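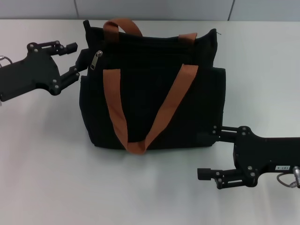
# Black tote with tan handles: your questions answered

We get a good many letters and emails about this bag, more than about anything else we sell at Stislow, and the same handful of things come up again and again. So we have gathered the answers in one place. Get yourself a coffee, as we do tend to go on a bit once we start talking about bags.

*Last updated 28/02/2019*

## The bag itself

### Does it close at the top?

Yes, it has a zipper, with a small silver-colored metal pull. We had a version without one years ago and people wrote to us (very politely!) about wet library books and runaway lip balm, so the zipper came in and has stayed ever since. If yours feels stiff in the first week or two, rub a plain candle stub along the teeth and run the pull back and forth a few times. It loosens up nicely.

### Will it stand up by itself?

It will stand on a table or a floor, though it's a soft bag and the sides slouch and round out as they please. The top edge is soft too, and one corner may poke up higher than the other. If you like a straighter look, put something flat in the bottom first, like a magazine or a folded dish towel, and build up from there.

### Why does one handle flop down the front?

They're woven straps with plenty of give, and they go where gravity takes them. One will often stay up in an arch while the other hangs down the front in a long V, sometimes far enough for the fold to reach the bottom of the bag. It does no harm at all. Just scoop both up together when you lift, and check that you haven't left one behind before you zip.

### Is there a pocket on the outside?

There is one along the side. Most of us here keep keys in it, or a bus pass, or the shopping list. We wouldn't put a wallet there on a crowded train, but then we are worriers.

### How is it different from the Lilier?

The Lilier is our smaller bag, meant for lunch and a paperback. If you carry groceries, gym shoes or a knitting project that has gotten out of hand, you'll be happier with this one. In our catalog the tote is item 557 and the Lilier is item 536, and if you order by phone, please do read us the number, as the names get muddled on a bad line.

## Looking after it

### Can I put it in the washing machine?

We'd really rather you didn't. The black fabric can fade in streaks, and tan straps against dark cloth are asking for trouble in warm water. Empty the bag, turn it upside down outdoors and give it a good shake, then go over it with a damp cloth and a little mild soap. Stuff it with a towel and let it dry away from the radiator.

### It shows every bit of lint. Any advice?

Oh, we know. Black fabric with a bit of texture picks up cat hair from across the room. A lint roller works, and so does a slightly damp rubber glove, stroked always in the same direction along the weave. Do the side panels while the bag is full and the fabric is stretched out, and leave the top edge for last.

### There's a loose thread at a corner. Should I pull it?

Please don't pull! Snip it close with small scissors and leave it be. If the stitching around it starts to open, send us a picture and we'll tell you whether it wants a stitch or a trip back to us.

### What should I do about a strap that's getting grubby?

An old toothbrush, cool water and a drop of dish soap. Work in short strokes, blot with a white cloth and repeat if you need to. The part where your hand goes will darken over the years whatever you do, and some of us have come to like it.

## Ordering and returns

### How long do I have to send it back?

Five weeks from the day it reaches you, and you needn't give a reason. Take your things out first, side pocket included. We have mailed home two house keys and one very nice pair of earrings so far.

### Do you sell it in shops?

Two shops carry it at the moment, Vulletti and Mühlbauer. Both sell out quickly before school starts in August, so call them before you make the drive.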